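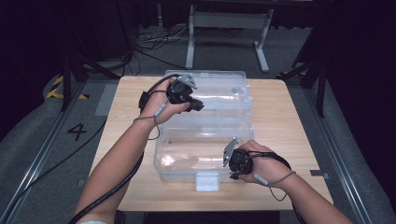 Storage and Decluttering > General chat

Thread: Are "archive grade" plastic boxes worth the money or is it just a sticker?

marrowfat
Posted August 12, 2025

We're moving most of what's in the loft into the back bedroom before the roof gets done in October, and I've been told by two different people that I must buy Skundon boxes. I looked them up. An 80 litre one costs more than four times what I'd pay for a plain clear box with a clip lid from the hardware shop in Gullness. The listing says "archive grade", "breathable seal" and "moisture balanced". I don't know what any of those mean and I suspect the person who typed them didn't either. How is a seal breathable?

What's going in: winter bedding, a lot of photographs, school reports, my gran's tablecloths, and a family Bible dated 1865 with births and deaths written in the front. The Bible is the only thing I'd be really upset about. To do the lot in Skundon would be over £200 before I've bought a single label.

Has anyone used both?

tinlid
I've got Skundon in the garage and cheap ones in the cupboard under the stairs. The Skundon lids are better. They close with a proper click and they haven't gone brittle. That's the whole of what I can tell you in their favour. The stuff inside both kinds looks the same to me.

OldGasworks
"Archive grade" isn't a protected term on a storage box as far as I know, so anybody can print it. What you want to know is what the plastic is. Look on the base for the recycling mark. If it's polypropylene (PP, number 5) then it's generally reckoned fine for keeping things in. The one to avoid is PVC, which gives off nasty stuff as it ages and is bad news for photos. Most cheap clip boxes are PP anyway.

Ask Skundon what theirs is made of. If they can't answer that in one line I'd keep my money.

marrowfat
I did ask, through the chat thing on their site. I was told it was "a premium long life polymer". I asked which one. I was told it was a premium one.

pegbag
I'm going to disagree with the way this is going. I've had Skundon boxes since we moved into a damp cottage and everything in them has come through. The cheap ones I had before that, I opened one up and there was black mould all along the fold of a blanket. You get what you pay for sometimes.

OldGasworks
Was the blanket bone dry when it went in?

pegbag
It had been washed and it had been on the line. I'm not in the habit of putting wet blankets in boxes.

OldGasworks
Didn't say you were. But "dry from the line" in autumn can still hold a fair bit of damp, and if you then put it in a box with a tight lid in a cold room, the damp has nowhere to go. A better lid would make that worse. I don't see how you can give the box the credit when you moved house, changed the blankets and changed the box all in one go.

pegbag
I can give it the credit because it's my blanket.

hallcupboard
I'm with OldGasworks on this, mostly. I kept a cheap thermometer with a humidity reading in one of my boxes for a winter, sitting on top of some jumpers. When the weather turned, the reading barely shifted in the box while the room went up and down like anything. That was a plain box with a lid that doesn't even fit well at one corner. So I'm doubtful a special seal does much that a lid doesn't.

What did matter was which wall it stood against. The one on the outside wall had wet beads under the lid one morning. Moved it to the inside wall and they never came back.

tinlid
Same in my garage. Anything touching the outside wall is a lost cause. I put a couple of battens down and pulled it all forward a hand's width.

Snibs
Get the Umano packs and chuck one in each box. Sorted.

marrowfat
I wondered when those would come up. What's in them?

Snibs
Crystals. You can dry them out in the oven and use them again.

OldGasworks
If they're silica gel they do work, up to a point. They soak up what's in the box and then they're full, and if the lid leaks they're full quite soon. After that they sit there doing nothing while you feel pleased with yourself. People put them in, forget them for six years and then tell you how good they are.

Also I'd go easy with them around an old book. Leather and glue that dry out too much will crack. Steady is what you're after with a Bible like that. I wouldn't try to get it as dry as a biscuit.

Snibs
I've never had a problem with them and I've had them in with my camera bits for ages.

OldGasworks
Camera bits aren't leather from 1865.

dovetailed
Can I ask why the Bible and photos are going in plastic at all? I'd use an acid-free cardboard box, laid flat, in the bedroom, on a shelf. Not the loft before or after the roof. Lofts cook in summer and freeze in winter and no box on sale is going to change that. The photos the same, in paper envelopes, never the sticky albums.

For the bedding, any box you like. A bin bag would do if you didn't care how it looked.

marrowfat
Because I was told plastic, and because I'm worried about the roofers putting a foot through the ceiling and rain coming in after them. But yes, I take the point that those are two different jobs. One is a few weeks of keeping the weather off and the other is for good.

dovetailed
Then put the cardboard box inside a plastic one for the few weeks and take it out again afterwards. Cheap clip box, done.

pegbag
Cardboard is an open invitation to silverfish. I've had them. They ate the corners off a whole set of sheet music and I wouldn't have cardboard in the house now. So there's something to be said for a lid that shuts properly, whatever you all think of the word "archive".

hallcupboard
That's fair. But silverfish like it damp, so if you've got them in the cardboard you've got a damp room, and I'd want to fix that first. And a lid that shuts properly isn't something only Skundon sell.

tinlid
The clips on the cheap ones do snap off though. I've lost one on nearly every box and they're only from last year. Once both clips go on the same side the lid lifts up and you may as well not have one. I've got a luggage strap round mine.

If Skundon said "our clips don't snap" I'd believe them and probably pay a bit extra. It's the moisture balanced stuff that puts my back up.

quaysider
Has anyone tried the Falcão ones? They're the slightly smoky ones with the grey lid, they turn up in the market at Gullness every so often. Thicker than the clip boxes and half the price of Skundon. I've stood on one to change a bulb (don't).

marrowfat
Not seen them. Is there a mark on the base?

quaysider
Just went and looked. PP and a 5 in the triangle. The lid has no mark at all, so make of that what you like.

OldGasworks
That's more than the premium polymer people managed. Lid's a bit of a mystery but I'd be happy with that for bedding.

One thing about anything see-through, since you mention photos: light gets in. If the back bedroom gets sun in the afternoon, put a sheet over the stack. Tablecloths too, if they've got coloured embroidery. I've a runner with one faded end, where it faced the window in a clear box, and it's my own fault.

dovetailed
And roll the tablecloths if you can, or refold them in a different place once a year. Old linen splits at the creases. Wash the starch out before they go away as well.

Snibs
Nobody refolds tablecloths once a year.

dovetailed
I do mine when the clocks go back. Takes me as long as a cup of tea.

pegbag
For what it's worth I'm not claiming Skundon is magic. I'm saying I stopped having a problem when I bought them and I don't much feel like running tests on my own bedding to please a forum.

hallcupboard
That's all right, I wouldn't either. But OP is being asked to spend £200 on the strength of it, so it seems reasonable to pick at it a bit.

marrowfat
Thanks all, even where you don't agree. Where I've got to:

Bedding in cheap clip boxes, and I'll air it indoors for a few days before the lids go on. Bible and photos in acid-free card, inside a clip box until the roof is finished, then out onto the shelf in the bedroom. Tablecloths rolled, if I can find a box long enough. Nothing on the outside wall. If I see the Falcão ones at the market I'll buy one and see what the lid's like.

I've also had an email from Skundon in answer to my question about the plastic. It was a voucher.

tinlid
How much for?

marrowfat
Ten per cent, minimum spend applies.

pegbag
If you're not using it I'll have it.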